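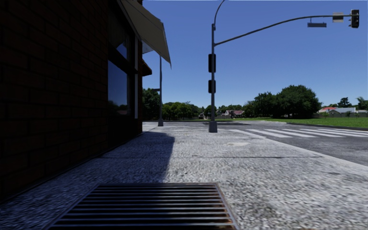

Brick, a beige-gray awning and a tall window at the far end of the wall.

Flondari – The Team Conversation Deck and Leader's Workbook
By Karim Ait Ali
Published by Zukavitz
Second edition, boxed set

If you have ever stood in front of a room full of good people and told them that the way they do their work is about to be different, you already know how quiet that room can get. Flondari was made for the hour after that quiet. It's a boxed deck of 100 conversation cards with a spiral-bound workbook for whoever is leading the group, and it has been put together slowly and with a lot of care by Karim Ait Ali, who spent the better part of his working life inside companies that were merging, moving, splitting up or swapping one computer system for another (sometimes all in the same year!).

The first edition was a small run, printed mostly for people who had come to Karim's workshops and wanted something to take back to the office. It sold through faster than we had planned for, and the letters that came in afterward were so full of useful suggestions that we decided to redo the whole thing properly instead of simply printing more.

How a session goes

You'll want a table, a group of people who work together and 75 minutes that no one is going to cut short. The leader picks a color band to match where the team is – just heard the news, in the thick of it, or settling in afterward – and deals two cards to each person. Everyone reads their cards silently, keeps one and passes the other to the left. Then you go around and talk.

Most of the cards ask a question. A few ask you to finish a sentence, and a handful ask you to stay silent while someone else answers for you, which people tend to dread beforehand and bring up fondly later. One of Karim's favorites reads, "What part of the old way were you proud of?" He suggests putting it near the top of the pile for a first session, and we'd gently second that.

You don't have to use the cards in order. Plenty of our customers draw a single card at the start of a regular staff meeting, spend five minutes on it and move along to the budget.

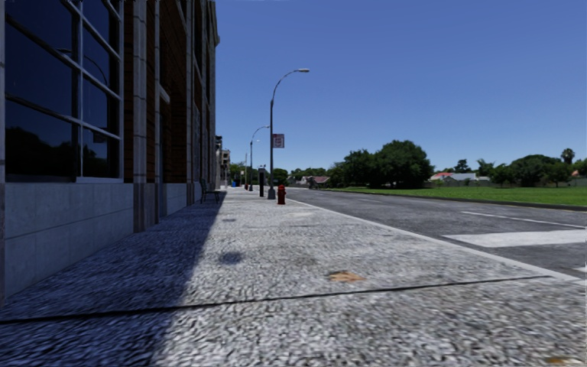
Stone pilaster and window glass beside the sidewalk, under a clear blue sky.

The workbook

The leader's workbook is the part that grew the most this time. It now has a 21-day plan with one page for each day, meant to be started on the morning the change is announced. Each page has a short reading, one thing to do before lunch and a space for notes that is big enough to really write in – our readers were very firm with us about the note space, and they were right. After the daily pages you'll find a longer chapter on middle managers, who so often hear the news late and have to explain it first, and another on what to do when the plan changes halfway through.

There's also a worked story running through the book, following a family-owned shipping office called Fumovholm as it moves from paper orders to a shared online system. We follow the same few employees from the first announcement to the following October, so you get to see the grumpy weeks along with the good ones.

What's in the box

100 cards, rounded corners, matte finish
Leader's workbook, spiral bound so it lies flat
2 blank pads for group notes
One fold-out guide to the color bands
Sturdy lift-off lid box
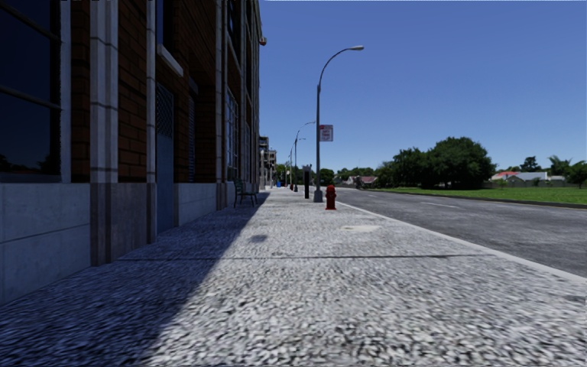 Which version should I order?

The standard set is plenty for one team. If you're working with several groups on the same project, have a look at the Klinhom Bundle, which packs four decks and four workbooks together along with a facilitator's folder written by Karim. The cards are identical in both, so you can begin with a single set and add the bundle whenever you're ready.

Owners of the first edition can order the new workbook separately. It works with the old deck, though the page references for a few cards won't match up. A correction sheet is tucked inside the back cover for you.

Ordering and returns

Sets are packed by hand and go out by regular mail. Orders placed before 2 p.m. leave the same working day. If you open the box and find it isn't right for your group, send it back with all the cards inside and we'll refund the price of the set. Schools and nonprofits are welcome to write to us for a discount before ordering, and do tell us a little about what you're working on – Karim reads those notes himself.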